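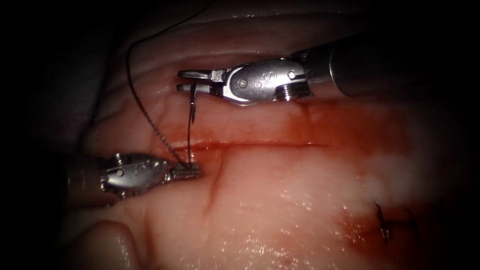

Curved needles and a very old habit

5 Oct 2019

I learned to sew on a straight needle, like most people, at my grandmother's table in Dratville with a hem pinned to my knee so I couldn't wander off. She had a sampler on the wall dated 1915, faded nearly to the colour of tea, and I used to stare at the back of it more than the front (the back was a mess, and I found that very comforting). So when I started my suturing course I thought I'd have a head start. I did not! A curved needle is a different creature altogether.

You can't push it. That was the first thing Liudmyla Hrynyshyn told us, and I must have heard it 300 times since. If you push in a straight line it drags and tears at the edge of the bite, so you have to let the needle go round its own curve, in at one side and out at the other, with the turn coming from the wrist. Where you hold it matters a great deal too. Too near the point and there isn't enough left to go through, too near the thread end and it swings about on you. I still look at how the jaws are holding the needle before I look at anything else, and I do like seeing one hanging there with the point toward the tissue and that long dark thread curving away.

Then there is the thread, which has a mind of its own. At home I wax my cotton and it behaves, more or less. Suture thread wants to spring back into whatever shape it had in the packet, and it will find a way to loop itself over anything that sticks out. Arsen Hladun, who shared my bench for eight weeks, got into the way of running the slack out to one side before each throw, and I've copied him ever since - even on buttons, which makes my husband laugh.

Knots are the part I love best. Small, flat and snug, with the edges just meeting. My early ones were dreadful lumps, pulled so hard that everything puckered like a cheap cushion cover, and it took me most of February to stop heaving on the ends.

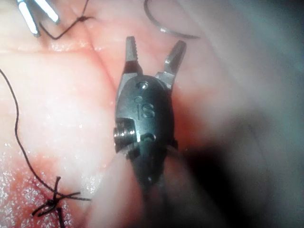 Open jaws, and a little knot in the dark thread up near the top.

I've gone back to my quilt in the evenings, the blue one I keep promising to finish, and my hand stitches have changed. They're smaller and a good deal slower. Zoriana says she can pick out the row where the course began. I think I'll leave it as it is and get on with the binding, once I find the good thimble.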